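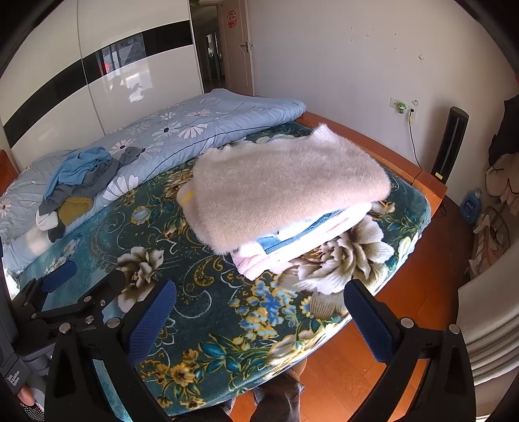

Folding on the bed: does it save any time?

Bedding, Laundry and Storage > General
47 replies, page 1

hobnail_jen
Every guide I read says the same thing. Tip the clean clothes on the bed, fold them there, and you'll be forced to finish before you can sleep. I've been trying it since April and I don't believe it. I get one decent stack in the middle of the bed, fluffy jumper on top, and the rest goes in a heap on the pillow end. Come eleven at night the heap goes on the chair. Next morning it goes back on the bed. How is that a system?

Also, where do people put a fuzzy jumper? Mine's the long-haired sort, pale pink, and folding it is like folding a cat. It never makes a proper rectangle.

Marrowfat
It isn't a system, it's a slogan. I did it for a year. The bed is too low and too soft, and your back pays for it. Kitchen table, wipe it first, done in ten minutes.

tilly_b
Disagree. Ten minutes for who? I've got four people's washing and a table that's always got somebody's homework on it. The bed is the only flat thing in the house big enough.
And I'd never put a long-pile jumper on top of jeans if I was going to lift the lot in one go. Denim at the bottom, then the thin stuff, then the jumper. If the denim's in the middle the stack bends when you pick it up.

hobnail_jen
Mine is in the middle, as it happens. Pink thing underneath, then the denim, then the jumper. It does bend.

tilly_b
Well there you are.

Marrowfat
I've stacked jeans in the middle for thirty years and never dropped one. People will make a rule out of anything.

Okodau
Can I ask about the quilt? I have one with daisies, light blue, and I fold it in a long roll along the back of the bed the way yours is. My sister says it goes flat if you leave it rolled. She read it somewhere. Is there anything in it?

Romain Mallet
For one day, no. For a winter in a cupboard with boxes on it, maybe. I'd want to see where she read it. Half of these articles are copied off each other, and the first one was selling vacuum bags.

Okodau
She bought the vacuum bags.

Romain Mallet
I rest my case.

prundov_lane
On the subject of buying things. I was talked into a Honkanen folding board. You lay the shirt on it, flap, flap, flap, and it's supposed to come out the same size every time. It does, if your shirts are all the same size and have nothing on them. It was hopeless with knitwear. Did three jumpers on a Thursday and gave the board to the charity shop on the Saturday.

tilly_b
I've got that board! It's fine! You have to do the sleeves by hand first.

prundov_lane
Then what is the board for?

Marrowfat
Seconded.

quince
Asa boxes here, the fabric ones that go in drawers. The listing had 593 reviews and I think I was the only one who measured the drawer first. Too tall by a finger. Jen, my advice for the jumper is don't aim for a rectangle. Sleeves in, fold it once, lay it flat on a shelf. It isn't going to stay square whatever you do, and hanging it will pull the shoulders.

hobnail_jen
That's more or less what I do. Rough rectangle, leave it alone. What I can't fix is the heap. Right now it's a blue shirt, something grey, the mustard knit, and a small white thing I haven't bothered to identify, all on top of the quilt and pillow. And the good cover with the big flowers is under the folded stuff, so I can't turn the bed down either.

quince
So put the folded stack away before you start on the heap. You're waiting to do it all in one trip.

Marrowfat
Or use a table.

tilly_b
SHE MIGHT NOT HAVE A TABLE

hobnail_jen
I have a table. It has the sewing machine on it.

Romain Mallet
One thing I'd question is the idea that you have to fold all of it. A shirt that gets ironed anyway can go straight on a hanger. Same with anything you'll wear tomorrow. I timed mine once out of spite and 50 minutes a week was going on things I then unfolded.

prundov_lane
You timed it?

Romain Mallet
Out of spite, as I said.

Okodau
Back to the quilt, would you store it folded in squares instead, or leave it on the bed all year? Mine has a matching pillow and I'd like to keep them together.

quince
Squares, inside a spare cotton cover, pillow on top. Leave the bags to your sister.

hobnail_jen
Update: stack's in the drawer. Heap is on the chair.

Next page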